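About Talell

Talell tests robot arms for use in kitchens. Our customers build or buy the arms, and we look for the ways in which they fail. Most of the work is done in simulation, on our own kitchen models, before any hardware is switched on. The rest is done on a bench at our workshop.

How we started

The company grew out of a fault. Before Talell existed, its founders worked on a control package called Cerkov, which planned the movements of a single arm mounted in front of a worktop. In January, during a routine pick from a bowl beside a sink, the bench arm moved its elbow into the tap. The gripper reached its target correctly. The planner reported success, and the log showed no error.

The cause took 4 weeks to find. Cerkov checked the hand and the forearm against every object in the room, but it checked the elbow only against the worktop and the wall. The tap had been added to the kitchen model at a later date and had never been entered in the elbow's list. In simulation the arm had passed through it many times without a contact being recorded.

The tap was bent and a joint cover cracked. No one was hurt, as the bench was fenced and the power limit was set low. The same software was due to be installed in a staffed canteen kitchen. That installation was stopped. 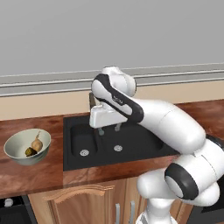

We rebuilt the test from the beginning. The Cerkov logs held 332 runs of the same task, and each was replayed with every link of the arm checked against every fixed object. In 30 of them the elbow came closer to the tap than the stopping distance of the arm allowed. None of these had been marked as a failure at the time, and our present procedures follow from that finding.

What we do now

Our main product is Dalterora, a test suite for arms that work at counters, sinks and hobs. It runs a task repeatedly with small changes to the position of the target, the base and the fittings. For each run it records the smallest gap between each link and each object, together with the speed at that moment. A run in which the task is completed but the gap is too small is recorded as a failure.

We also carry out fault reviews. A customer sends us the logs and the model of the room, and we return a written account of the cause, the conditions under which it can recur and the change we recommend. Reviews are done by 2 engineers working separately, who compare results only when both have finished.

Mendoza is our bench rig. It is used to confirm in hardware what has been found in simulation, at reduced speed and behind a guard. Where bench and simulation disagree, the report gives both results and the matter stays open.

What we do not do

We do not certify arms or kitchens, and a Talell report is no substitute for a risk assessment at the place of use. We do not sell control software. Cerkov was withdrawn after the tap fault and is kept only as a reference case for new staff.

Reporting a fault

If you hold a Dalterora licence and believe that a contact has been missed, stop the arm, keep the log and send it to us with the version number of the room model. Please do not edit the model first.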